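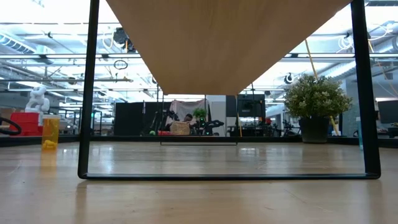 Frame side of the little table, standing on my bench top

Thread: Small side table, black metal frame – leave the wood pale or stain it?

prurnley_pat
Joined: July
Posts: 58

Okay folks, I need opinions before I do something I can't undo. I picked up this little table (or stool, the listing called it both and I've been calling it the stable, sorry) from a secondhand place in Barnwood. Pale wood top, thin black metal frame, legs joined along the bottom by a long rail. I set it up on the big table to get a look at the underside without lying on the floor like I usually do.

The underside is really pretty! Fine grain, very light. My plan was to stain the whole thing to match the big table it's standing on, which has that honey color and a bit of a shine. My sister says if I stain it I'll regret it by dinner time. So: stain or no stain? It's going next to an armchair and will mostly hold a mug and a book.

gluepot_702
No stain. Pale wood with black metal is the whole look. You put honey stain on that and you've got a waiting room.

Also what is the top, solid or veneer? I can't tell from down there and it matters a lot more than the color does.

prurnley_pat
Not sure! How do I check? The seller didn't know either, she just said "it's wood."

gluepot_702
Look at the end edge and follow the grain lines. If they carry on from the face over the edge and the end shows end grain, it's solid. If the face is one thing and the edge is a strip of something else, it's veneer, and then you go very easy with the sandpaper. I went through a veneer top once with 80 grit in maybe ten seconds. Still have it. It's under a plant.

Assunta Sanna
I'm going to disagree with gluepot on the color, nicely. I stained a pale top a medium honey and I love it. Everything else in my room was warm and the pale one looked like it had wandered in from somebody else's house. The black legs look good with either one.

What I would say is test on the underside first. You've got all that wood up there that no guest is ever going to see, so do a few patches, let them dry overnight, then look at them by the armchair in the evening with the lamp on. Mine looked orange in the garage and totally fine in the living room.

gluepot_702
Orange in the garage is orange, Assunta.

Assunta Sanna
It is NOT orange. It's the color of toast.

fostel_rd_dan
Never mind the color, look at the feet! That long bottom rail sits flat on whatever it's on for its whole length. On a perfect table top, fine. On my floor (old house, nothing level since forever) a rail like that rocks on every high spot, and it'll leave a line on a soft floor too. Stick felt pads at both ends so the middle is lifted a hair. I'd do that before I opened any can of anything. And I'd do it before sliding it around on that nice shiny top, to be fair.

prurnley_pat
Oh no, I did slide it. I just went and looked and I think I got away with it, there's one faint mark but it might be from the Great Pie Incident. Felt pads are going on the list. Do the cheap stick-on ones hold on metal? The rail is pretty slim.

fostel_rd_dan
They hold if you wipe the metal down with rubbing alcohol first and then leave it alone for a day. The round ones hang over the sides on a narrow rail so buy the strip kind and cut it. Replace them when they get gritty.

mrs_t_upholstery
Hi, I mostly lurk but I have a question nobody has asked. Table or stool? If people are going to sit on it I'd want to know how the top is fixed to that frame. A mug weighs nothing, my brother-in-law does not weigh nothing. Turn it over properly and see how many screws there are and whether any have pulled.

The shape is nice though. I like a simple leg.

prurnley_pat
Ha, fair. It's officially a table as of now. I'll flip it tonight and check the screws anyway.

gluepot_702
If they're loose don't just crank them down. Take one out, see how deep the hole goes, and if the wood is chewed up put a sliver of hardwood and some glue in there before the screw goes back. And if you want a finish that keeps it pale, use a water-based clear. The oil ones go yellow. Two thin coats, light sanding in between, don't shake the can.

Assunta Sanna
Stir it, yes, agreed on that. But I'd do three coats if it's getting hot mugs every day. Two wasn't enough on mine, I had a ring inside a month.

gluepot_702
Or a coaster.

prurnley_pat
Update 1/6/22: flipped it and the screws are all tight. Checked the edge the way gluepot said and I'm pretty sure it's solid, the lines run right over. Did two test patches on the underside, one honey stain and one clear. The stain is a lot darker than the lid of the can promised! My sister walked by, pointed at the clear one and kept walking.

So I'm leaning clear. Assunta, I'm sorry, I do believe you about the toast.

Assunta Sanna
Pale it is then. Three coats!!

fostel_rd_dan
Did you do the pads

prurnley_pat
Strip felt is in the cart. Does anyone know if brown or black shows the dust less?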